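작업 갤러리: PC 조립·분해 데이터 모으기

할리로비치(Halilović) 작업실 기록 | 2018년 5월 28일

요즘은 어디를 가나 "로봇이 보고 배운다"는 말을 듣는다. 발표 자료를 보면 예제를 넣고, 학습을 돌리고, 팔이 알아서 움직이는 것까지 화살표 세 개로 끝난다. 우리는 그 첫 번째 화살표에 몇 달째 붙어 있다. 과제 이름은 Dandari, 데스크톱 PC의 부품을 빼고 끼우는 동작을 사람이 조종해서 기록하고 그걸 학습 시스템에 먹이는 일이다.

목표는 동작당 예제 700건이다. 왜 하필 700건이냐고 물으면 제대로 답하는 사람이 없다. Zenska 쪽 제안서에 그렇게 적혀 있었고, 거기서는 그 정도면 "충분히 일반화된다"고 했다. 무엇에 대해 일반화되는지는 적혀 있지 않았다. 나는 그 문장에 밑줄을 긋고 물음표를 달아 두었는데 아직 지우지 못했다.

갤러리라고 이름은 붙였지만 한 장짜리다. 같은 각도로 찍은 사진이 수백 장 있어도 보는 사람에게는 다 같은 사진이라서 한 장만 올리고 나머지는 메모로 대신한다.

1. 작업대

슬롯이 난 알루미늄 프로파일 작업대에 옆판을 뗀 검은 타워 케이스를 눕혀 놓고, 팔 두 대를 쓴다. 메인보드와 파워, 드라이브 베이가 전부 위를 향하니 접근하기는 좋다. 다만 실제 수리점에서 컴퓨터가 늘 이렇게 얌전히 누워 있을 리 없고, 이 배치에서 배운 것이 다른 배치에서 얼마나 남을지는 의문이다.
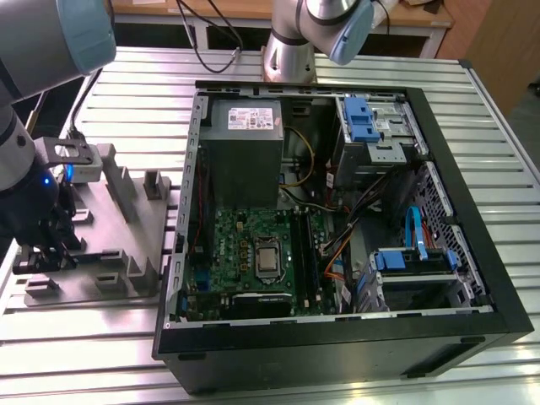

왼쪽 그리퍼 아래 회색 플라스틱 판이 고정구다. 케이스 안쪽으로는 검은색, 주황색, 하늘색 케이블이 지나간다. 제안서 그림에는 케이블이 한 가닥도 없었다.

2. 케이블

가장 골치 아픈 항목이다. 메모리나 카드는 모양이 정해져 있지만 케이블은 매번 다르게 눕는다. 조종하는 사람은 눈치껏 옆으로 밀고 들어간다. 그 "눈치껏"이 데이터에 담기는지 나는 확신이 없다. 기록에 남는 것은 관절 각도와 영상이고, 왜 그쪽으로 밀었는지는 남지 않는다. Kivmont 사람들은 양이 쌓이면 해결된다고 한다. 작년 8월에도 같은 말을 들었다.

3. 버리는 예제

처음 100건은 거의 다 버렸다. 조종이 서툴러서 팔이 중간에 멈칫거렸고, 그대로 학습시켰더니 모델도 같은 자리에서 멈칫거렸다. 배우기는 배운 셈이다. 그 뒤로는 건마다 시작과 끝을 사람이 다시 보고 자른다. 이 시간은 어느 일정표에도 들어 있지 않다. 실패한 시도를 남길지 버릴지도 아직 합의가 안 됐다. 나는 남기자는 쪽이다. 성공한 것만 보여 주면 어긋났을 때 어떻게 되돌아오는지 배울 데가 없다.

4. 성공률이라는 숫자

중간 점검 때마다 성공률을 묻는데, 같은 케이스를 같은 자리에 놓고 잰 성공률은 내게 별 의미가 없다. 케이스를 손바닥 하나만큼 옮기고 다시 재자고 했더니 그건 다음 단계 과제라고 한다. 다음 단계 예산은 이번 단계 성공률을 보고 정한다.

그래도 기록은 계속한다. 다음에 올릴 것은 케이스 위치를 바꿔 가며 모은 묶음이고, 결과가 나쁘면 나쁜 대로 올린다. 원본 파일이 필요한 분은 작업실로 메일을 주시되, 용량이 크니 디스크를 직접 들고 오시는 편이 빠르다.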